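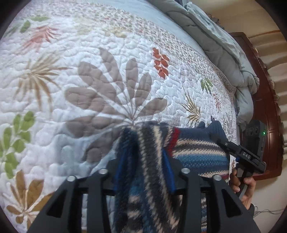
Issue 800, page 3

Bed linen and room staff wanted, Hiltevgate House, Busness

We are looking for two people to join the housekeeping side at Hiltevgate House, a guest house with its own laundry on the Astton road. Both posts are part-time and permanent. One is mostly bedrooms, the other is mostly laundry and mending, but whoever we take on will be shown both jobs and will cover for each other at holidays.

The work

The bedroom post is mornings. You strip the beds, make them up again, dust, hoover, do the basins and check the drawers for anything left behind. We use sheets and blankets with a quilted bedspread on top, not duvets, so you will be making beds the long way. The spreads have to hang level on both sides and lie flat over the pillows. The quilting is close and bumpy and it holds a crease if it is folded badly, so we are fussy about how they go into the cupboard.

The laundry post starts later and finishes later. You wash, dry, press and fold for the whole house, and keep the linen book up to date. There is a fair amount of hand mending - loose threads in the quilting, worn hems, the odd seam. The printed spreads with the coloured leaves and fronds on white are washed separately on a cool programme and dried flat. They are never pressed. Plain whites are done in the ordinary way.

We have 1,000 pieces of linen in the book, counting pillowcases, and everything is numbered on the hem. If a piece is too far gone to mend it is entered as withdrawn and cut up for cloths.

Stairs and lifting

The house has no lift. Linen goes up and down in bags and the back stairs are steep. Beds have to be pulled out from the wall once a fortnight, which is done in pairs. Please think about this before applying. If you have a back or knee problem and still want to be considered, say so and we will talk about which parts of the job could be shared out differently.

What we are asking for

You do not need to have worked in a guest house before. For the laundry post you must be able to sew a neat seam by hand and follow a care label. A sewing machine is provided and we can teach you to use it. For the bedroom post we want someone who is steady and does not mind working alone for most of the morning. Both posts include alternate weekends.

Pay and hours

The bedroom post is 16 hours a week and the laundry post is 20. Both are paid at the same hourly rate, which we will send with the application form. Overalls are provided and washed here. There is a hot meal at midday for anyone on shift, and parking behind the laundry. The Vallejo bus stops at the gate, but the first one on a Sunday is too late for the bedroom shift, so you would need another way of getting here.

How to apply

Ask for a form at the front desk or write to Innes Nisbet, Housekeeping, Hiltevgate House, Busness. Say which post you are applying for, or both if you have no preference. We need the names of two people who can speak for you, and one of them should be someone you have worked for. School leavers can give a teacher.

Forms must reach us by Friday, May 17, 2019. Anyone we would like to meet will be asked in for a short trial, paid at the full rate, with Unai Aranda, who runs the laundry. You will make up a bed, fold a spread and, for the laundry post, mend a small tear. Wear flat shoes and bring your reading glasses if you use them for sewing.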